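**Mai, Nahtbuch, kurz nach acht**

Kaffee aus der Maschine im Flur, die wieder nur heißes Wasser mit Erinnerung liefert. Trotzdem angefangen.

Thema bleibt die Einzelknopfnaht, genauer: meine. Jolán hat sich gestern die letzten Serien angesehen und an den Rand geschrieben »Abstände nach Gefühl?«. Mit Fragezeichen, das war freundlich von ihr. Also heute noch einmal von vorn, mit Vorsatz und Lineal.

### Faden

- Schwarz, geflochten, aus der angebrochenen Schachtel von Serell. Die neue Lieferung von Vurnon ist da, liegt aber bei Zsolt im Schrank, und Zsolt ist in Veres. Der Schlüssel offenbar auch.
- Fadenlänge: bin wieder bei 28 cm gelandet. Kürzer wäre sparsamer, aber dann fehlt am letzten Stich genau der Zentimeter, den man zum Knoten braucht. Győző schwört auf kürzer. Győző näht auch nicht bis zum Ende der Reihe.
- Enden nicht zu knapp abschneiden! In der vorigen Serie sind zwei Knoten aufgegangen, beide mit Stummeln, die man kaum noch fassen konnte. Steht jetzt zum dritten Mal in diesem Buch, die ersten beiden Male in meiner eigenen Handschrift.

### Stiche

Einstich möglichst senkrecht, dann der Krümmung der Nadel nach. Wer schiebt, reißt. Ich habe geschoben, Stich 3, man sieht es an der Stelle auch: der Rand steht auf wie ein schlecht geklebtes Kuvert. Herausgenommen und neu gesetzt, etwas weiter außen.

Knoten: erst doppelt, dann einfach, dann einfach in Gegenrichtung. Die Gegenrichtung ist die, die ich vergesse. Csenge hat mir einen Zettel an den Monitor geklebt, darauf steht »ANDERSRUM«. Der Zettel hängt seit einer Woche und hilft ungefähr jedes zweite Mal. Beim Festziehen beide Enden flach auseinander, sonst stellt sich der Knoten auf und sitzt schief. Kosmetisch egal, sagt Csenge. Edit sagt, nichts sei kosmetisch egal. Die beiden teilen sich ein Büro.

Das lange Fadenende bleibt der eigentliche Gegner. Es legt sich grundsätzlich dorthin, wo man als Nächstes greifen will, und wenn man es wegräumt, legt es sich hinter das Instrument, wo man es erst wiederfindet, wenn man daran zieht. Einmal so den halben Stich mit herausgeholt. Edit kam genau in dem Moment herein, sagte »aha« und ging wieder. Neue Regel auf Probe: langes Ende vor jedem Stich nach oben weglegen, auch wenn es gerade brav aussieht.

### Zeiten

Beste Zeit für einen kompletten Stich mit Knoten: 67 Sekunden. Der Durchschnitt wird hier nicht vermerkt, der kommt in die Tabelle, und die Tabelle liest nur Jolán. Auffällig ist, dass die schnellen Stiche auch die ordentlichen sind. Die langsamen sind die, bei denen ich mittendrin umgreife, die Nadel drehe, zurückdrehe und am Ende dort ankomme, wo ich angefangen habe.

### Offen

- Protokoll Zalleleck: Abschnitt über die Knotenfestigkeit fehlt immer noch, ich habe ihn Győző versprochen, Győző hat ihn weiterversprochen.
- Gegenzug am Gewebe: zu viel. Der Rand wird weiß, bevor der Knoten sitzt. Nächstes Mal loslassen, dann ziehen, nicht gleichzeitig.
- Nadeln abends zählen UND eintragen. Das Zählen klappt.
- Zsolt wegen des Schlüssels anrufen.

**Nachtrag, gegen Mittag**

Jolán war da, hat die Reihe von links nach rechts angeschaut und gesagt, die zweite Hälfte sehe aus wie von jemand anderem. Ich habe beschlossen, das als Lob zu verbuchen. Sie will morgen dieselbe Reihe noch einmal sehen, gleiche Abstände, gleicher Faden, ohne das Umgreifen. Ich nehme die Nadel dann etwas weiter hinten, knapp hinter der Mitte, das hat bei den letzten Stichen am besten gehalten.

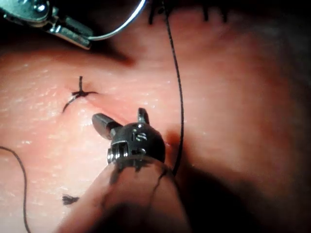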